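We use cookies to remember your basket and to see which pages are read. By carrying on you agree to this.

The Brometti Counter Cloth, heavy weight
Posted 7 December 2021 by the Prerus shop team

We have sold table coverings of one sort or another for as long as Prerus has had a front door, and if there is one thing customers ring up about more than any other, it is finding a cloth that stays where you put it. You smooth it down, you set out your stock, somebody leans over to look at a price ticket and the whole lot slides towards the floor. The Brometti cloth was the first one we tried at our own counter that we didn't end up pinning underneath, and we've stocked it ever since (with one short gap in June, when the mill was closed and we had to send a great many apologetic emails).

It is a plain, closely woven cotton with a brushed back. The brushed side goes down and grips the table, and the smooth side goes up, so that small things can be moved about on it without catching. It comes in four colours: Oatmeal, Bark, Slate and a dark green called Dahlgren, after the dye works that mixes it for us. Bark is far and away the favourite. Brown sounds a dull choice, we know, but bright packets and painted tins look lovely against it, and it forgives a tea ring in a way that Oatmeal never will. 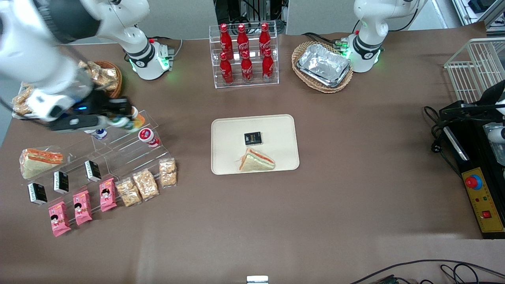 A small shop-style display on a brown-covered table.

If you're laying out a stall or a counter for the first time, do have a play with the arrangement before you start writing tickets. We like to keep a good hand's width of bare cloth between groups of things, which feels wasteful when you're short of room, but people do seem happier picking something up when it isn't wedged against its neighbours. Put your smallest items nearest the customer and let the taller ones stand behind.

The cloth is sold by the piece, ready hemmed. The standard width is 70 inches, which covers most folding tables with a decent drop at the front, and we can hem to any length up to 6 metres if you let us know when you order. Longer runs can be joined, and the seam is flat enough that you'd have to go looking for it. The price is £29 for the standard piece, with hemming included. Please measure your table twice! We do take back uncut cloths in good condition, but a piece made to your own length is yours to keep.

For those who like something wipeable, the same colours are available with the Ternivura finish, a thin matt coating on the upper side. It makes the cloth a little stiffer and it won't fold down quite so small, so we'd suggest rolling it round a cardboard tube between outings. Paint, glue and candle wax come off it well. Ballpoint ink, I'm sorry to say, does not.

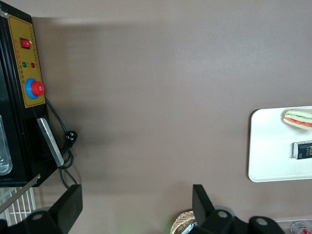
Washing and looking after it

The uncoated cloth goes in the machine at forty degrees with ordinary powder. It will shrink a touch on the first wash, and we've allowed for that in the cutting. Iron it on the smooth side while it's still slightly damp, and leave the brushed side alone. The coated version wants only a soft cloth and warm soapy water, and please keep it well away from the iron.

Our counter cloth reviews now stand at 1,019, and we do read every one. Several of you have asked for a round version, and samples are on order. If you'd like a swatch of any colour, add one to your basket and we'll post it free of charge.

Sign up to our newsletter for new colours and end-of-roll offers.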